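Forums > Building Envelope > Attics and Roof Windows > Condensation on skylight lower rail

collet_ridge wrote:
Attic office, plaster on the slope, wood-framed skylight. Every May I sand the lower rail and recoat it, and by midwinter the finish has lifted again. Indoor humidity reads 60 percent in the mornings. I want to fix the cause before I buy another can of varnish.
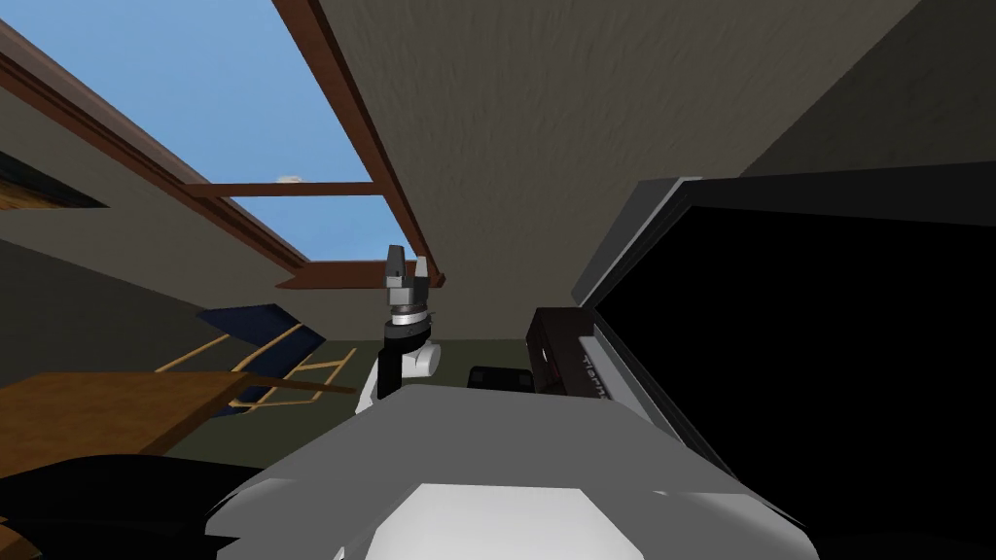 Humidity at that level is too high for a heated attic in winter. Get it down to 35 before you touch the finish. Then look at the geometry. With a crossbar splitting the glass into a larger upper pane and a smaller lower one, you have an extra cold edge, and water running off it ends up on the bottom rail. Check the gasket at both. - Yuk-lan Lui

stemelley_b wrote:
Disagree on the order. Drying the room treats a symptom if the shaft has no insulation. I opened mine in Rovunberg and found bare framing behind the plaster, original to the 2000 conversion. Same humidity before and after I packed it, and the rail stayed dry after.

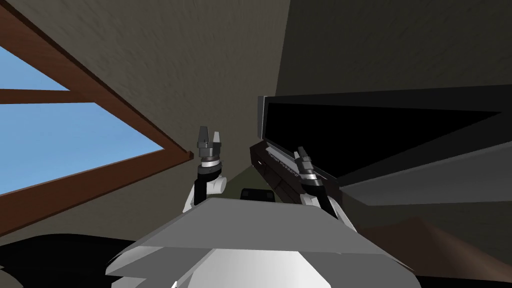
Reddish-brown window frame against the beige surface, dark laptop at right.

Packing the shaft is fine, but use a vapor retarder on the warm side or you move the problem into the rafters. Tape the seams. Unfaced batts alone will get wet.

collet_ridge wrote:
No idea what is behind the plaster. I can cut a small opening near the head. Is Prullora tape any good on rough lumber?
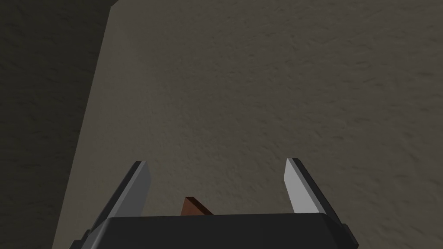

It holds on planed stock. On rough lumber, prime first and wait 2 hours, or it lets go at the corners. I would cut at the sill instead of the head - the cold air settles there and gaps show up sooner.

Bernadette Leclerc wrote:
Cutting at the sill means patching where everyone sees it. Use a borescope through a small hole. And Yuk-lan is right about humidity, measure it for a week first.

stemelley_b wrote:
A borescope will not show you whether the batts touch the framing. Cut the hole.

Last post 7/11/22 | Contact us | Back to top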